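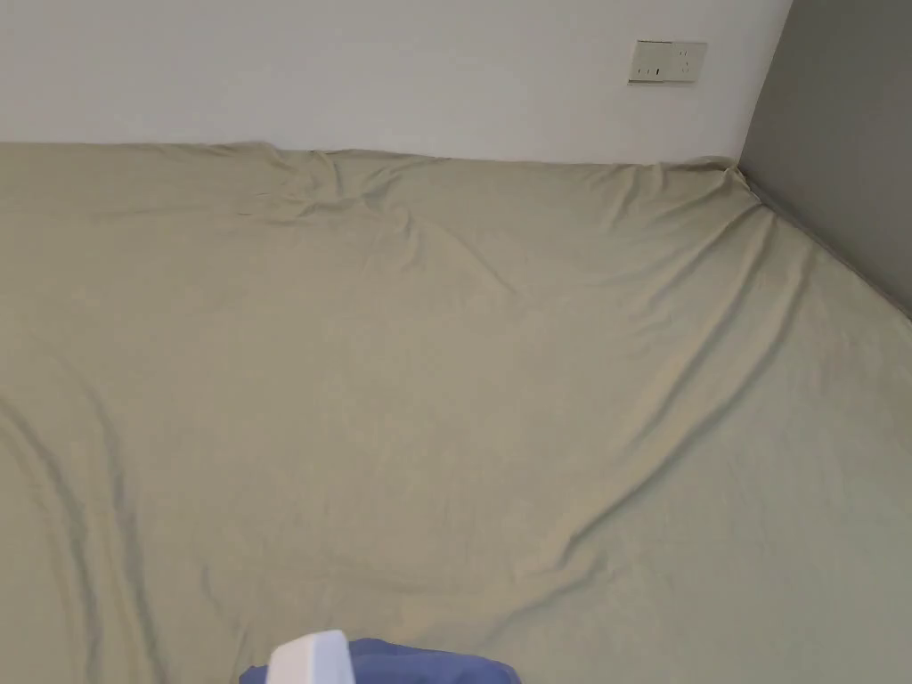

Someone wrote in last January to ask whether a fitted sheet really needed a company behind it, and whether we had considered, as a business, just pulling harder.

We had considered it. Pulling harder is how most of us were brought up. It gets you three good corners and a fourth that lets go at two in the morning with a small elastic sigh. The letter is pinned up over the kettle, and we have been meaning to answer it properly ever since. This page will have to do.

Who we are

Plillstead makes up beds. We do it in short-stay apartments, in a few guesthouses, in one boarding house with very long corridors, and in the homes of people who have just moved and can't face it. We also wash and iron the linen, sell a small amount of it, and run a class in which adults learn to do something they have told their families for years they already know how to do.

There are 13 of us. We work out of a former dry cleaner's with a good floor and a bad roof. Most of the staff came from hotels, one or two from hospitals (you can tell by the corners), and the rest from jobs that had nothing to do with bedding and that they don't seem to miss.

On an ordinary week we make 220 beds. On a holiday week it is 400, and you should not phone us.

What we do with a bed

People assume the difficult part is the duvet cover. The duvet cover is only awkward. You turn it inside out, you grab two corners through it, you shake, you feel foolish, it's done. The difficult part is the first layer, the plain fitted sheet with nothing on top to hide it, and it gets worse when the mattress is pushed into a corner of the room.

A bed in a corner has a wall behind it and another down one side, and the back corner where the two walls meet can only be reached by kneeling on the very thing you are trying to get smooth. So you kneel, you hook the elastic over, you shuffle backward, and you have made a map of your own knees. Meanwhile the fabric in that far corner has gathered itself into a little peak against the wall. In a soft, matte cotton in one of those greenish beiges that everybody is buying now, every ripple shows up as a shadow. White sheets forgive a good deal more than people give them credit for. Sage forgives nothing.

Our way of dealing with this, in the order we do it:

Pull the bed out, if it will come. A hand's width is enough. Look at what's plugged in along the wall first, and look for the sock. There is generally a sock.

Find the label. On the sheets we sell it goes at the foot, left-hand side. On everybody else's it goes wherever they felt like putting it.

Do the back corner first, the one nobody can get at. Then the corner diagonally opposite, at the near end. Diagonals share the pull between them. If you work your way around in a circle you drag all the slack along with you and arrive at the last corner with nothing left to give.

Tuck the elastic right under the mattress, a full hand deep. Over the edge doesn't count. Over the edge is a hat.

Smooth from the middle outward with the flat of your forearm. If there's a knot of small creases that won't move, usually up at the head end, lift the nearest side, let the cloth relax, and lay it down again. Pressing on it only teaches it to stay.

Push the bed back slowly. Sheets get shoved up at the side when the mattress meets the wall, and then you are back where you started, with your shoes off.

Stop. Long shallow folds across the middle are going to be slept on by tonight. We have lost hours of paid time to people who could not stop.

How it started

Two of us were cleaning vacation rentals for an agency that allowed nine minutes a bed, which included finding the linen. Some of those beds left our hands looking like a relief map. Guests complained about the sheets, the agency complained about the guests, and the owner of one apartment left a note on the pillow that said simply "Again?"

We went independent that winter with a van, a borrowed iron and a stack of flat sheets, in the belief that flat sheets and folded corners were morally superior. That belief lasted until our first week with bunk beds. We still teach the folded corner and we still think it's the handsomer of the two, but we've made our peace with elastic.

The name came from the van. It had been painted for some earlier business and the lettering was in better condition than the engine. We have never found out what the earlier Plillstead did. Every so often somebody waves at the van with real affection and we wave back.

The Altar

In the middle of our workroom is a long padded table, waist high, covered in several layers of old blanket and a tight canvas top. Everything we fold is folded on it and most arguments are conducted across it. It is called the Altar, a name that began as a complaint about how long people stood in front of it with their heads bowed.

Fitted sheets are folded there too. Yes, it can be done. You tuck the corners into one another until you have a sort of rectangle with a lumpy edge, you fold the lumpy edge in where it can't be seen, and you carry on with a clear conscience. Visitors ask to be shown. Several have asked to be shown again, slower. We had one who said it looked like a card trick and wanted to know where the other corner had gone, and we had to unfold it all and prove there was nothing up anyone's sleeve.

The sheet we sell

After some years of making up beds with other people's sheets we had opinions, and after some more years we had a supplier. Our own fitted sheet is called the Liem. It is cotton, with a matte finish, and it has deep pockets and elastic all the way around in place of the four stingy inches you get at each corner otherwise. It comes in white, a gray, and a green that we argued over for a month and that customers call brown.

It wrinkles. We mention it early to save postage. Cotton that doesn't wrinkle has had something done to it, and we'd like to be able to tell you what, but the labels are coy. Take the Liem out of the dryer while it still feels a shade damp, put it straight on the bed, and let the mattress do the ironing. If you leave it in the basket overnight it will come out holding every fold it was given, plus a few of its own composition.

Sizes are listed on the order page. Please measure the depth of your mattress before ordering. Measure with the topper on, if there's a topper. Half our returns are toppers.

Scheduling, and a word about Skedix

Bookings run through Skedix, the scheduling system we moved to when the wall calendar ran out of wall. It sends you a text when we're on our way and another when we're done. It will also ask you to rate your bed out of five stars, immediately, before anybody has lain down in it. We've looked for the switch. If you get the text twice, you can ignore the second one, and if you get it at night, we're sorry, and it wasn't us personally.

For apartments with a same-day changeover we need the key arrangements by noon the day before. We bring linen unless you tell us you have your own. If you have your own, leave it somewhere we'll recognize as clean. A chair is ambiguous.

The class

We teach it in the workroom after hours, with four beds set up, two of them shoved into corners on purpose. It lasts an evening. You'll do a fitted sheet in the open, then the same sheet in a corner, then a folded corner, then the duvet cover, and then you'll fold everything on the Altar and put it away, because we are not doing it for you.

Couples are welcome and tend to learn the most, some of it about bedding. Wear socks you don't mind being seen in. There is tea. The class doesn't come with a certificate, though we were asked for one so often that there's now a rubber stamp, and we'll stamp whatever you hand us.

Things we don't do

Curtains. We did them once.

Waterbeds, for reasons the insurer put better than we could.

Decorative cushions in quantities above four. We will place four. The remainder will be left in a neat stack with a view of the bed.

We also don't do inspections for other cleaning firms, although we get asked. Anyone can stand in a doorway and find a crease. There's always a crease.

Working here

We hire before the summer and again in January, when people have had enough of whatever they were doing. You need decent knees, a driver's license if possible, and a willingness to be corrected about pillowcases (opening away from the door). Training is paid. You'll be slow for the first few weeks and your far corners will be terrible, and then one day they'll be merely bad.

Finding us

The workroom is open to visitors on weekday mornings. Come around the side; the front door is from the dry cleaner's time and sticks. Linen drop-off is through the hatch on the left. Please tie the bag and put your name on it. We have one very nice king-size set with no name that has been here since spring, and we're getting attached.

Page last updated 27th November. The prices on it would be older, so we took them off. Ask for a current list at the hatch.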